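Notas para la charla. Postales en expositor de lamas: cómo ordenar, reponer y no doblar las esquinas
Breler, 17 jul 2026

Bloque 1. Arranque (9 minutos)

Saludar y explicar de dónde sale esto. En la tienda de Cárdenas teníamos las postales en cajas, de canto, y la gente las sacaba a puñados. En febrero pasamos todo a expositores de lamas. Voy a contar qué cambió y qué seguimos haciendo mal.

Decir pronto que la charla va de postales pequeñas, formato tarjeta. Los carteles y las láminas grandes quedan fuera. Si preguntan por ellos, remitir al taller de Gradcombe.

Bloque 2. El mueble

Lamas finas de madera clara, en paralelo, con un hueco entre cada una. El nuestro lo hizo Plurach y lleva 12 filas. Probamos antes uno con menos separación y las tarjetas entraban forzadas.

Lo que hay que mirar antes de comprar:
El ancho del hueco. Llevar una tarjeta en el bolsillo y probarla.
El canto de la lama. Si está sin lijar, raspa el borde blanco de la postal.
La inclinación. Con poca, las de delante tapan a las de atrás.

Bloque 3. La tarjeta

Pasar a la foto. Dejar unos segundos antes de seguir hablando. 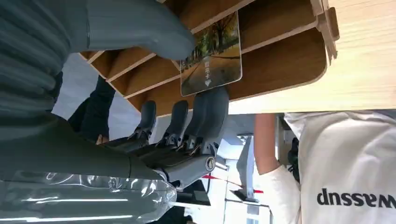
Postal de camino arbolado en otoño, junto a las lamas de madera.

Señalar el borde blanco fino y las esquinas un poco redondeadas. Las esquinas redondeadas aguantan mejor el manoseo; las rectas se abren antes. El borde blanco es lo primero que se ensucia, así que las manos limpias importan más de lo que parece.

Comentar el texto: va en vertical, en caracteres chinos y en blanco, en una foto de árboles amarillos y naranjas. En una postal así el texto marca cuál es el lado de arriba y conviene comprobarlo al colocarla. En el último repaso de la tienda encontré 6 puestas del revés.

Bloque 4. Cómo reponemos

Coger la tarjeta por los bordes, nunca por el centro de la foto.
Apoyar primero el borde inferior en el hueco y luego soltar.
Agrupar por color dominante. Los otoños juntos, los mares juntos. Por lugar lo intentamos y los clientes no encontraban nada.
Dejar un hueco libre al final de cada fila para las que se devuelven mal puestas.

Tenemos 41 modelos distintos. Con más, el mueble se ve lleno y se vende menos. Es nuestra experiencia en un local pequeño; en otro tamaño puede ser diferente.

Bloque 5. Preguntas

Suelen preguntar por las fundas de plástico. Las usamos solo en las postales antiguas. En las nuevas hacen reflejo y resbalan en la madera.

Si preguntan por el precio del mueble, decir que depende de las medidas y dar el contacto de Plurach al terminar.

Recoger las muestras antes de salir de la sala.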